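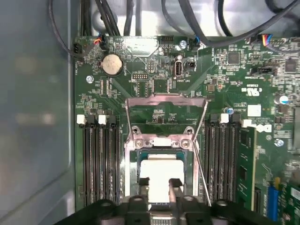
Senilum Community Forum
Home > Cooking and Nutrition > Low-Carb Baking
Topic: Almond flour bread – request for guidance on a sunken center
Replies: 7

ledger_and_loaf
Member, Zasville
Posts: 70

I would like to request the assistance of members who bake low-carb bread on a regular basis. I have prepared the almond flour sandwich loaf from the recipe index four times since September. On each occasion the loaf rose in the oven and then sank along the middle after I removed it.

My method is as follows. I use blanched almond flour, psyllium husk, baking powder, four whole eggs, melted butter and a small amount of cider vinegar. The batter goes into a metal loaf pan lined with parchment. The oven is set to 350 degrees and the loaf stays in until the top is brown. The crust is acceptable. The inside is damp and leaves a film on the knife.

I would be grateful for any advice, in particular on whether the quantity of eggs should be reduced.

northpantry
Senior Member
Posts: 529

Thank you for setting out the method in full. A brown top is not a reliable sign with almond flour, which colors well before the middle has set. I would recommend an instant-read thermometer. My own loaves come out at 205 degrees in the center, and I cover them loosely with foil for the second half of the bake.

I would not change the eggs at this stage. Please alter one item at a time, or it will be difficult to say which change had an effect.

graincross
Member
Posts: 78

I must respectfully disagree with the previous reply on the matter of eggs. Four whole eggs in a standard loaf pan gives a result closer to a baked custard than to bread. I use two whole eggs and three whites, with the whites beaten separately and folded in last. My loaves have held their shape since I adopted this method.

I would also ask which brand of psyllium is in use. Whole husk and powder do not absorb liquid at the same rate, and a recipe written for one will not perform properly with the other.

ledger_and_loaf
Member, Zasville

Thank you both. The psyllium is the Skiladora whole husk. The recipe says only "psyllium," so I had assumed that either form was suitable. I do not own a thermometer but will obtain one.

northpantry
Senior Member

The recipe was written for powder. This was stated in the older version of the index and was lost when the pages were moved. You may grind the whole husk in a clean coffee grinder and then measure by weight. Spoon measures are of little use here.

With regard to the beaten whites, I have tried that approach and found the crumb dry by the second day. Members who freeze their bread in slices may not object to this. I do.

graincross
Member

The dryness is a question of storage. A loaf wrapped in a cotton towel and kept in the refrigerator will dry out whatever the eggs. I keep mine in a sealed container and have had no such difficulty.

I would add that the batter should rest for ten minutes before it goes into the pan – no longer, as the baking powder begins to lose strength.

lai_kitchen_notes
Moderator

Members are reminded that a corrected recipe page may be requested through the index form. I have added a note on psyllium powder to the current page.

On the point under discussion, both egg methods have been used with success by members of this board, and the thread will remain open for further results. Please state your pan size when reporting. A narrow, deep pan will need more time than a wide one, and much of the disagreement in earlier threads came from members comparing different pans.

ledger_and_loaf
Member, Zasville

I am able to report on a fifth loaf. I ground the husk, kept the four whole eggs, covered the loaf with foil halfway through and removed it at 205 degrees. The total time was 67 minutes, a good deal longer than I had been allowing. The pan is 8.5 by 4.5 inches.

There is still a slight dip at one end, but the middle is fully set and the slices hold together in the toaster. I intend to try the separated whites next and will post the outcome in this thread.

graincross
Member

I look forward to the comparison. Please beat the whites to soft peaks only.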